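4.2 From marker cubes to gripper paths

The planner described in the previous section is only as good as the paths we hand to it, and we have spent a good deal more of our time on those paths than we expected to when we began work at Morrison in May. The present section sets out how Vulia, our tracking software, turns a head-mounted video into a pair of gripper paths that Curketix can learn from. Readers who mainly want to know how the policy behaves on the robot can safely skip to Section 5, though we would be glad of their company here, as many of the faults we report there have their roots in what follows.

Each hand-held gripper carries a cube on its back with a printed marker on each visible face. In principle one face is enough. The corners of a single square, together with the camera calibration, give a position and a direction, and the fixed offset from cube to fingertip (measured once per gripper and stored in the session file) gives us the rest. In practice a single face seen nearly straight on is a poor guide to tilt. A small error in a corner can make the face appear to lean towards the camera when it is leaning away, and the fingertip, being well forward of the cube, swings a long way in response. Our first version of Vulia solved every face on its own and took the average, and the paths it gave us shook so badly in places that Curketix learnt, quite faithfully, to shake.

The current version treats the cube as one solid body. All the corners found on all the visible faces go into a single fit, and the layout of the cube is known beforehand, so a second face seen at a steep angle still helps to settle the tilt of the first. Where only one face can be read, we keep both of the possible answers alive and carry them forward until a later image tells them apart. This sounds costly, but there are never more than 2 open answers per cube, and a short run of images nearly always settles the matter. Runs that stay unsettled are marked as such and are not used for training. We did try choosing the answer closest to the last known pose, which is quicker and tempting, and it works well enough right up to the moment when the demonstrator turns a wrist sharply.

A word about frames of reference, as this cost us more afternoons than anything else. The camera moves with the head, so a gripper held perfectly still on the table appears to drift whenever the wearer looks about. We therefore estimate the head motion separately, from features on the parts of the room that stay put, and write both gripper paths in a frame fixed at the start of each recording. Polished floors make this harder than it sounds. A bright patch of reflected light is an excellent feature by every measure the detector knows, and yet it slides along the floor as the head moves. People beyond the table are a second nuisance, since shoes and trouser legs are full of strong corners. Vulia now scores each feature by how well it agrees with the others over the last 7 keyframes, and those that keep disagreeing are dropped. Table edges do very well under this test. Reflections, by and large, do not survive it.

The distance between the two grippers deserves a check of its own. In two-handed tasks with a light object, what matters most is where the hands are with respect to each other, and head motion has no bearing on that at all, provided that both cubes are seen in the same image. We therefore keep a third path beside the other two, giving the pose of the right gripper as seen from the left, and Curketix is asked to match all three. When the three disagree, the relative path is given the most weight near contact and the least weight while the hands are far apart. The switch between the two is a smooth one — an earlier hard threshold produced a small kick at just the wrong moment, which was rather hard on paper cups.

Finger opening is handled more simply. We look for the fingertips in a small window predicted from the cube pose, and where they are hidden behind the object we hold the last good value. We are not proud of this. It means that the closing of the fingers tends to be reported a little late on objects that are wide compared with the grip, and Remach, the tool we use to replay and inspect the recordings, has a slider for shifting the opening signal by hand. A proper model of the finger, fitted in the same way as the cube, would be a good deal better and is next on our list.

We chose a paper cup for the calibration check in this section. It is small and light, and its round rim gives an easy circle to fit, so that errors in the fingertip position can be compared against an edge in the same image. In Figure 4, a view looking down on the white table, the cup sits at the near corner of the table with the two grippers just below it, and both cubes can be seen together, as the relative path requires.

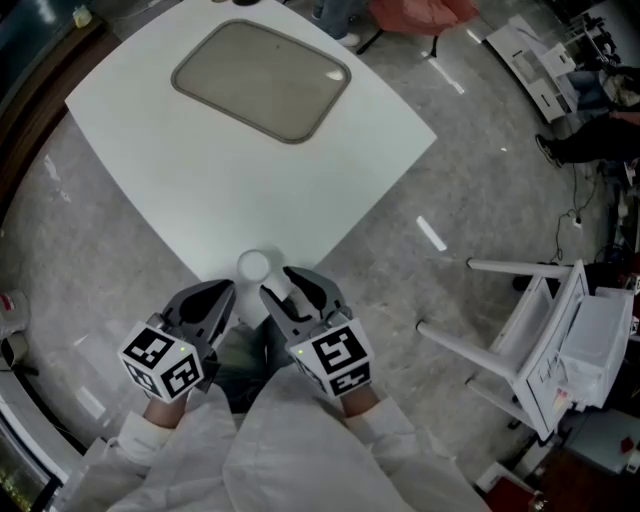 The check itself is run over 200 images taken from across the recording, with the fitted rim held as the standard and the fingertip positions projected back into each image. We ask that the tip nearest the rim stay within 4 pixels of its hand-labelled position, and any stretch that fails goes back to Remach to be looked over before it is allowed anywhere near the training set.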